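Natlow-class patrol boat

The Natlow class is a group of coastal patrol boats, and I've been keeping this entry going for longer than I'd like to admit (corrections welcome, as always!). Three hulls were ordered from the Selidby yard, two were finished, and the third was broken up for parts while everyone argued over who had paid whom.

Each boat carries a crew of 113 on paper, though I've never met a sailor who served with a full one. Range is given as nearly 500 nautical miles at cruising speed, which always struck me as short for a ship this size.

The scandal is what most people come looking for. The engines were bought through a go-between called Demesum, and the commission was tucked into the spare parts bill. I read the whole court file one May and it's a slog, but the invoices are wonderful stuff.
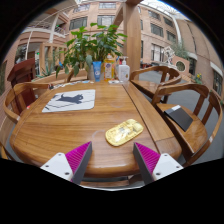
Kazuhiro Hosoda disagrees with me on the spare parts, and says the commission sat in the training contract all along, with the parts bill padded later to match. He may well be right, so I've left both versions in.

Melquiades Zavala signed the original order and later withdrew his name from it. The lead boat, Yokoyama, spent her first winter tied up with gearbox trouble, and her sister ship did most of the fishery patrols.
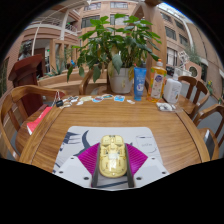

Was the third boat ever launched? She never left the slip, and her bow section went into repairs on Yokoyama after a collision with a pier.

Both finished boats are still listed as active, mostly on harbor duty.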